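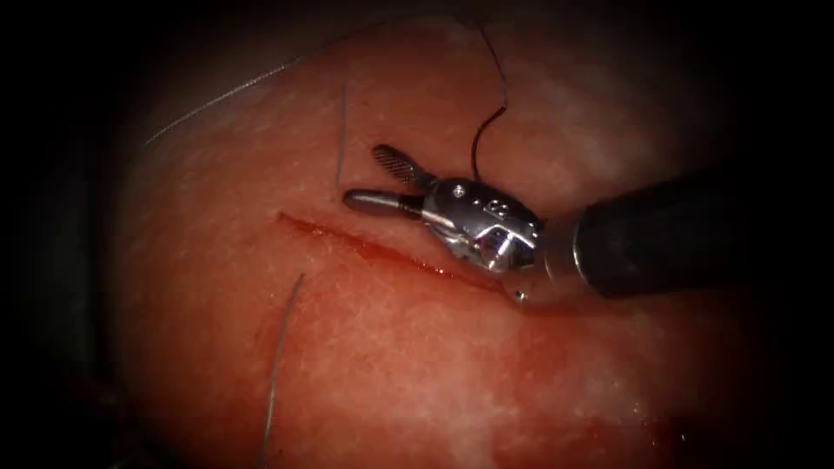

Estimation d'état du fil pour la suture autonome : ce que donnent 380 essais

Billet un peu long, les notes s'étaient accumulées depuis décembre. Je reprends le problème là où je l'avais laissé : un contrôleur appris par imitation, entraîné sur des démonstrations téléopérées, qui enchaîne correctement les premiers gestes d'un point simple et se dégrade ensuite. La question était de savoir si la dégradation venait de la politique elle-même ou de ce qu'on lui donne à voir.

Rappel du dispositif. La politique, que nous appelons Skurnus, prend en entrée l'image endoscopique et la proprioception des bras, et sort des poses relatives de l'effecteur plus l'ouverture des mors. Pas de cinématique absolue : les encodeurs de ce type de bras à câbles ont une erreur qui dépend de l'historique du mouvement, et toute formulation en repère absolu apprend cette erreur avec le reste. Les actions sont prédites par blocs, exécutées en partie, puis recalculées. Rien d'original jusque-là.

Les données : 611 démonstrations sur tissu animal ex vivo, segmentées à la main en prise d'aiguille, passage, tirage du fil, nouage. Jihad Boutros a fait l'essentiel de la segmentation et a défini les critères de transition. Je le signale parce que ces critères pèsent plus sur le résultat que le choix de l'architecture, comme on le verra plus bas.

Le problème du fil

Une pince a une géométrie connue. On peut la segmenter, recaler un modèle, corriger la pose. Le fil n'a rien de tout cela. Sur une même vue, il peut se présenter comme un brin presque noir parfaitement contrasté, ou comme une ligne gris pâle que l'on confond avec un reflet du tissu humide. Un brin court qui se dresse au-dessus de la surface n'a pas la même apparence qu'un brin qui court à plat, et l'ombre portée d'un fil ressemble beaucoup à un fil. Quand un brin rejoint le poignet de l'instrument, une vue seule ne permet pas toujours de dire s'il passe derrière ou le long du métal. Or le geste suivant en dépend : si le fil est derrière le poignet, une rotation l'enroule.

Dans la version de base, tout cela est laissé au réseau. L'encodeur visuel est censé extraire ce qu'il faut. En pratique, les cartes d'attention se fixent sur les mors et sur les lèvres de l'incision, et le fil n'y apparaît presque pas, sauf lorsqu'il est sombre et tendu.

Méthode

J'ai ajouté une branche auxiliaire, Odance, qui prédit pour chaque brin visible une courbe paramétrée (spline cubique, nombre de nœuds fixe) et une étiquette d'ordre relatif par rapport à l'instrument : devant, derrière, indéterminé. La classe « indéterminé » est indispensable. Une première version sans elle produisait des prédictions très confiantes et fausses dès qu'un brin touchait la silhouette du poignet.

La supervision vient de deux sources. D'une part, des images annotées à la main, en petit nombre. D'autre part, un rendu synthétique composé sur des fonds réels, avec variation du contraste fil/tissu, des reflets spéculaires et de l'assombrissement en périphérie. Ce dernier point paraît secondaire, mais l'éclairage endoscopique laisse les bords du champ dans le noir et le détecteur y inventait des brins tant que le rendu ne reproduisait pas cette chute.

Les courbes prédites sont converties en jetons et concaténées à l'entrée de la politique. Le gradient de la politique ne remonte pas dans la branche. J'ai essayé de le laisser passer : les courbes dérivent vers quelque chose d'utile à la perte d'imitation et d'illisible pour nous. Comme l'intérêt est aussi de pouvoir diagnostiquer un échec, j'ai coupé.

Résultats

380 essais, répartis à parts égales entre la base et la version avec Odance, même jeu de tissus, ordre tiré au sort. Un essai commence avec l'aiguille présentée et s'arrête à la fin du nouage ou à la première intervention de l'opérateur.

Sur la prise d'aiguille, aucune différence exploitable. Sur le passage, pas davantage, ce qui est cohérent : le fil y joue un rôle mineur. L'écart apparaît au tirage et surtout au nouage, où les interventions pour fil enroulé autour du poignet passent de 36 dans la base à 7 avec la branche. Les autres causes d'intervention ne bougent pas : traction excessive sur les lèvres, mors refermés à côté du brin, transition déclenchée trop tôt.

Cette dernière catégorie renvoie à la segmentation. Le critère de fin de tirage était défini par la longueur de fil restante, grandeur que l'annotateur estimait en regardant la suite de la vidéo. La politique n'a pas la suite. Jihad est en train de reprendre ces frontières avec un critère uniquement visible à l'instant courant, et je m'attends à ce que cela change davantage les chiffres que tout ce qui précède.

Limites

Le tissu est ex vivo : pas de respiration, pas de perfusion. Le sang présent dans le champ modifie bien la couleur du fond, parfois jusqu'au rouge très sombre, et un fil foncé y perd son contraste, mais il ne se renouvelle pas comme il le ferait sur le vivant. Je n'ai pas de mesure de force, donc rien à dire sur la tension du nœud au-delà de son aspect. Enfin, la branche traite chaque image séparément. Un suivi temporel des brins résoudrait une partie des cas indéterminés, au prix d'une initialisation que je ne sais pas encore rendre fiable après une occultation longue.

Sur le coût : l'inférence de la branche tient dans le budget entre deux blocs d'actions, sans marge. Sur la station Paewai, plus ancienne, elle ne tient pas et il faut réduire la résolution, ce qui fait disparaître en premier les brins pâles.

Prochaine étape : réentraînement avec les frontières corrigées, puis même protocole. Le générateur synthétique (Flurketti dans nos dépôts internes) sera nettoyé avant d'être partagé, il contient encore des chemins en dur et deux modèles de réflectance dont un seul fonctionne.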